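The Dinsa Watch

I'd been on the radar desk at Memness for three weeks when Tolera Kassa let me sit the night shift by myself. Well, nearly by myself. He was asleep on the couch behind the server racks with his boots on, and he'd told me to wake him for anything faster than a goose.

So there I was at quarter past two, with a thermos of terrible coffee, watching the Dinsa array sweep grey water. Track 1,019 popped up 300 kilometres out, low and quick, and my mouth went dry. I checked the board. No exercise, no airliner, nothing filed out of Curanham.

"Tolera," I said, and it came out as a squeak.

He was beside me before I'd turned my chair (how does a man that size move like that?). He leaned in, breathing through his nose, and put one finger on the glass.

"Colour it amber," he said. "Now get me the ship."

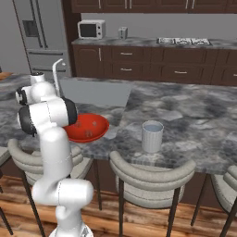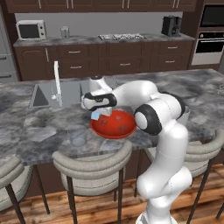 Thirty Seconds

The ship was the Dravevwood, and her captain sounded as if she'd been up for hours. She had it too. Her launchers were warm, she said, and she'd like a decision, please, while she still had an afternoon to look forward to.

It was at 200 kilometres by then. Tolera gave it 30 seconds. I've had shorter winters! I watched the little amber mark crawl toward the centre of my screen and thought about my mum, and whether I'd locked my bike.

Then it split in two, and both halves began a long, lazy climb to the north.

"Hold fire," Tolera told her. He kept his finger on the glass until they'd faded off the edge of the display, and then he reached over and drank the rest of my coffee.

"Write it up," he said. "All of it, even the squeak."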